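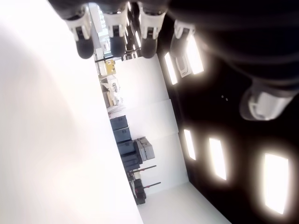 October, bat shop notebook, bench two

Started 8:40. Four maple blanks left from the Zutis lot, the heaviest one already promised to Melati Khoo, who hit .169 with the last bat I made her and has been very gracious about whose fault that was.

Blank A: 50 oz before turning. Target 31 finished, minus whatever the cup takes. Roughed the barrel, then stopped to argue with Usman about handle taper. He wants it thicker above the knob. He also wants to bunt less, and I told him I can only help with one of these.

Blank B: grain runs out toward the handle. Ink dot test says no. Ran the ink dot test again in case it had changed its mind. Marked as a fungo.

Finish. Second coat of Larnamine on the three from last week. Still tacky at the knob end, hard everywhere else. Myfanwy says I'm laying it on too heavy where I hold the brush upside down. Possible. Next batch: thin coat, hang by the barrel, leave the heater alone.

Pitching machine log, for whoever has the cage next: counter reads 2,232. The left wheel is wearing faster than the right, so everything drifts in on a right-handed hitter. Alun Gough has been calling this his "natural cutter" and taking batting practice off it all month. He'll be in for a surprise on opening weekend. Spare wheel is on the Hellström order, along with the belt we forgot the time before.

2:15. Tried the offset knob on Fasil. Ten swings off the tee, then ten of front toss. He said it felt "fine," then "weird," then asked if he could keep it. Writing that down as a yes. Bottom hand sat lower than on his gamer and he quit choking up by the end, but he was also tired and hungry.

Weighed the Buton ash again. Lighter than on Monday's tag, or the scale is off, or I can't read my own sevens. Check with the brass weight before cutting anything.

To do: sandpaper (220, out again), new ink, move the knob template back where it lives. Melati's bat gets sanded first thing tomorrow, before she comes by to ask.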